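Folding pants when the table is shorter than the pants
Filed under: Household / Laundry / Folding
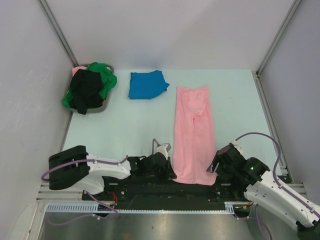 I fold everything on a table now. For years I folded on the bed, which is soft, low and usually has a cat-hair problem, and the results were poor enough that I re-folded half of it when it went into the drawer. A hard flat surface fixes most of that. It introduces one new difficulty, and this post covers it: pants are long and tables are often short.

The pink pair is the case in point. With the waistband toward the back, the legs run all the way to the front edge and the bottoms drape over. The basket has the upper left corner, the blue T-shirt is already folded and parked near the back, and the pants get what remains.

Why the overhang matters

Fabric hanging over an edge has weight, and the weight pulls. On denim the friction between cloth and table is high enough that a short overhang does nothing. On light knits it is different. The hanging part drags the rest forward by small amounts each time you touch it, and by the time you have smoothed the waistband the hems have crept lower than where you left them. You then smooth it again and it creeps again.

There are two other effects, both minor. The edge puts a bend across the legs, which shows up as a faint ridge if the pants sit there long enough. And the two legs rarely creep at the same rate, so the hems end up uneven and the fold comes out skewed at the knee.

I tested this at home with a pair of my own track pants, 118 grams short of what I would call heavy, on a painted tabletop measuring 46 inches on its long side. Laid along the long side they fit. Laid across the short side they did not, and the front third slid while I was getting a cup of tea. So the simple answer is to turn the pants. If your table has a long side and it is free, use it and skip the rest of this.

My folding table is close to square, so turning gains nothing.

The order I use

1. Waistband first. Put it as far back as the table allows and line it up with the back edge. Do not try to line it up with the sides, which are too far away to judge against.

2. Smooth from the waistband toward the hems with the flat of the hand, one long pass per leg. Short strokes push slack around without removing it.

3. Find the centre line, where the two legs meet below the crotch. On most knit pants it shows as a faint crease and does not need measuring.

4. Fold one leg over the other along that line. This is the step most affected by overhang. Lift the hem end and the knee together, and bring both across at once. If you lift the knee alone, the hem stays hanging and the leg twists.

5. Square up the crotch seam. It sticks out as a small triangle. Tuck it in toward the legs so the long edge is straight.

6. Bring the hems up to the waistband. The overhang is now gone, and everything from here on happens on the table.

7. Fold in half again, or in thirds if the drawer is shallow.

Some people do step six before step four, hems up first and then left over right. It takes care of the overhang sooner. I tried it for most of January and went back, as the doubled fabric is harder to fold cleanly down the middle and the crotch triangle gets trapped inside. For children's pants it makes no difference and you can do it either way.

T-shirts, briefly

Shirts are easier because they fit. Mine go face down, sides in, sleeves back, then bottom to top. The usual fault is a sleeve corner that escapes. The blue shirt has one jutting out to the right, and I would normally let that go in a pile that is being put away the same day. In a drawer with upright stacks it catches on the neighbouring shirt, so there I fix it. The fix is to open the last fold only, push the corner in and close it again. Starting over is a waste of time.

Finished items go at the back. I used to stack them at the front where they were easy to reach, and then kept knocking them with my forearm while working on the next piece. The back of the table is dead space for folding anyway.

The basket

A shallow basket is better than a deep one for this job. I held the opposite view for a long time, on the grounds that a deep one carries more per trip. The trouble is at the folding end. With a deep basket you are pulling from the top without knowing what is underneath, and the long items tangle around the short ones on the way out. With a shallow one the pile stands up above the rim and you can see most of the load. In this one the black garment is on top with one end hanging over the front lip, the bright green is bunched under and around it, and a small bit of pink shows behind. I can plan from that.

The drawback is spill. Anything hanging over the lip will try to follow whatever you pull out next. Take the hanging piece first, even if it is not the type you are working on.

My own deep hamper was a Brasby, the tall model with a lid. It is now in the garage holding drop sheets and does that well. The shallow baskets I use came from Trenov and have no features to speak of. They are plastic, they wipe clean, and they nest when empty.

Sorting before folding

I do a partial sort and no more. Pants come out first while the table is at its emptiest, then shirts, then everything small. A full sort into separate piles needs more surface than I have, and the piles fall into each other. I did work out at one point that a full sort would suit a bench of the kind Stojanovska sells for sewing rooms, with the drop leaf up. That was in the catalogue at 3766 dollars for the long version and 2129 for the short one. I fold four loads a week. The partial sort stays.

If I have started a shirt before the pants, as happens when the shirt is on top, I finish it, put it at the back and then go to the pants. Half-folded items left lying around get leaned on.

Things I tried for the overhang that did not help

A damp cloth under the waistband. It holds the fabric well and leaves a damp waistband.

A ruler laid across the hips as a weight. Works until you need to fold, then you have to put the ruler somewhere.

Clothes pegs on the back edge of the table. My table edge is too thick for them. On a thinner top it might be worth a go, though I suspect the elastic would pull out of the pegs.

A non-slip mat, the Stosto drawer-liner type, cut to size. This grips so well that you cannot smooth the fabric on it. It bunches under the hand. I cut the rest up for the kitchen drawers.

What does help a little is standing closer. With your hip against the front edge the hanging part is pinned between you and the table, and the legs stay where they were put. It feels clumsy at first and you have to step back for step four, but by then the waistband is already flat.

Fabrics that need different handling

Fleece-backed track pants are thick at the folds, so stop at halves. Linen should be folded while the creases from the line are still soft. Leggings I no longer fold at all - they get rolled from the waistband down and stood on end. Anything with a drawstring gets the string tucked inside the waistband before step one, or it will work its way out through the side of the stack.

Pyjama pants are the same as the pink ones for all practical purposes. The legs are wide, the fabric is light and they slide. I do those last among the pants so that I am in practice by then.

Next post will be on fitted sheets, which I have been putting off.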